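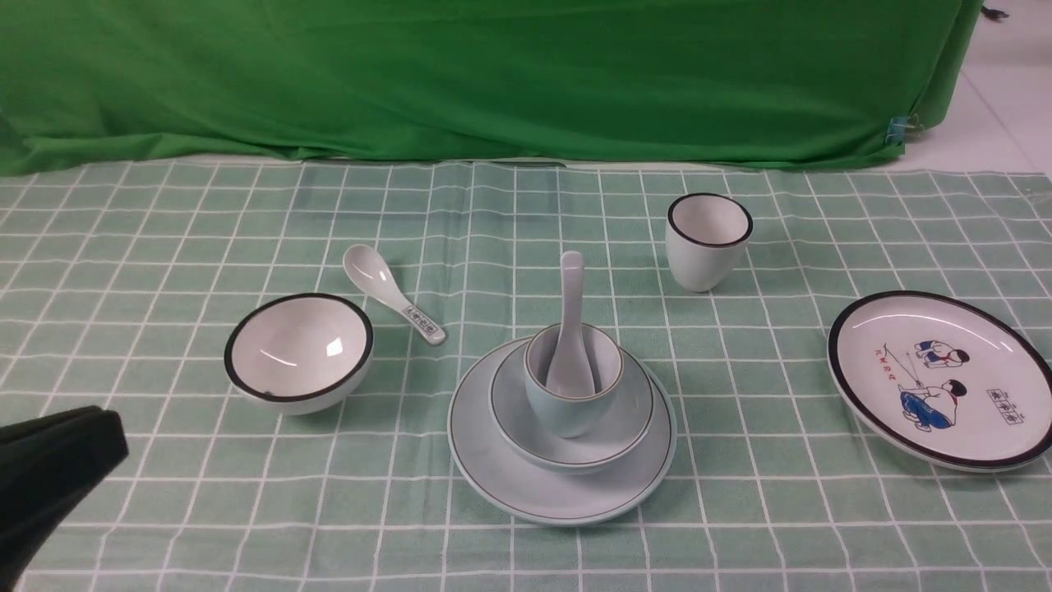 White bowl with a black rim, and the pale blue plate and dish, on the checked cloth.

Malathi Arumugam wants nearly 900 for the Karach tableware, and I told her I thought that was steep for plates.

"You're paying for the glaze," she said. I asked who needs a blue so pale. "People who cook."

She admits the white spoon doesn't match the blue pieces. "It isn't meant to." I wasn't convinced, though I did like the cup without handles.

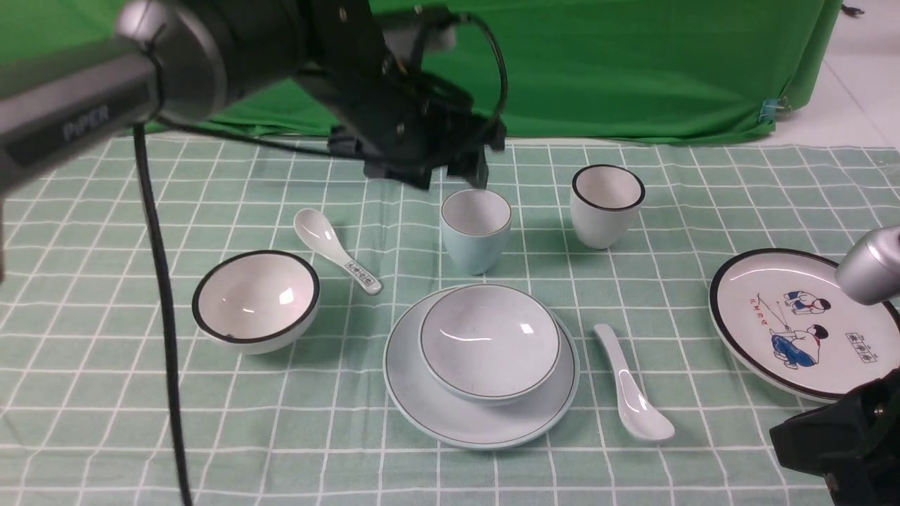
Would she use it herself?

"I do, for soup. The big picture plate stays on the shelf."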